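Rokow Woodland Association
Minutes of the fall members' meeting, Sep 24, 2022

1. Opening
The meeting opened with 422 acres enrolled in the thinning plan. The April minutes were approved as printed.

2. Brullier tract
Brullier Logging has finished five of the eight units. The two units along the creek are on hold until the ground firms up. Slash piles stay covered until the burn permit comes through – the chair will call the county again.

3. Haul road
Quintero Trucking asked for a wider turnout below the second gate. Members want the culvert checked first. Tabled.

4. Small-diameter wood
Fiveo will take post and pole material at the current rate through winter. Loads with too much rot will be sent back at the seller's cost. One member objected to that term and asked to have it noted.

5. Bunkhouse
The crew bunkhouse needs a new stove pipe before cold weather. Motion to pay for it from the road fund failed. Motion to pay from general funds passed.
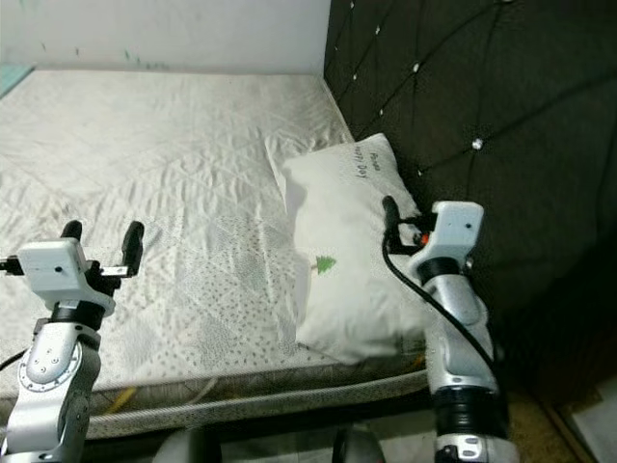

6. Next meeting
Same hall, second week of April. Dues are payable at the door or by mail.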